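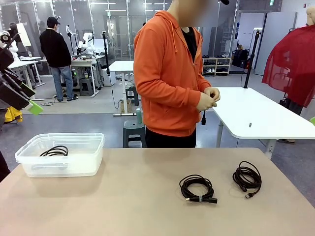
1/ My mother-in-law asked me over lunch when she'll be able to buy a robot that tidies the house, and I gave such a rambling answer that she went off to make coffee halfway through. So let me try again in writing, where you're all free to go and make coffee too.

2/ The short version is that it depends very much on the chore. Moving a sturdy box from one shelf to another? Pretty good now, if the shelves stay put. Folding a towel? Slow, but I've watched it happen and I was charmed. Winding up a phone charger and putting it in a bin? Oh boy.

3/ I have a soft spot for cables as a test because everyone has a drawer of them. You pick one up, and half of it comes with you and the other half stays wherever it likes. Your fingers deal with that while you're thinking about dinner. A two-finger gripper has a much harder day.

4/ A mug is the same shape when you put it down as when you picked it up (we hope!). A cable has a new shape every second. So the machine has to keep looking, keep guessing where the loose end went, and keep from pulling so hard that the whole bundle slides off the table.

5/ And then there are the ones that are already coiled, which sounds easier and sometimes is. A tight bundle with a band around it is nearly a solid object. A floppy one opens up the moment you squeeze it in the wrong place, and then you're back to spaghetti.

6/ My old friend Guido Sanna ran the returns bench at Rorow for years, and he used to sort 300 power cords on a busy shift. I asked him once how he did it and he had to go and stand at the bench and watch his own hands before he could tell me. He pinches near the plug, lets the rest hang, gives it one little shake.

7/ That little shake is my favorite thing in the world. It's a person asking the cable a question. I'd love to see a robot do it without being told to, and I haven't yet.

8/ In May I sat in on a trial at Puleda where the job was just that, cords into a plastic bin, 40 tries. It got 4 of the first ten, and the rest of the morning went better than that. I came home cheerful. A year ago I wouldn't have bet on one.

9/ What I'd say to a small shop owner asking me today: if your cords come tied and all one kind, go ahead and get a quote. If they arrive in a heap from the back of somebody's TV, keep your good people and buy them a nicer chair.

10/ And for the house, I told my mother-in-law she'd see help with the dishes and laundry well before anything touches the drawer under her phone. She said the drawer was fine as it was and she knows where everything is in it. She does, too. I asked for a camera charger and had it in my hand before the coffee was poured.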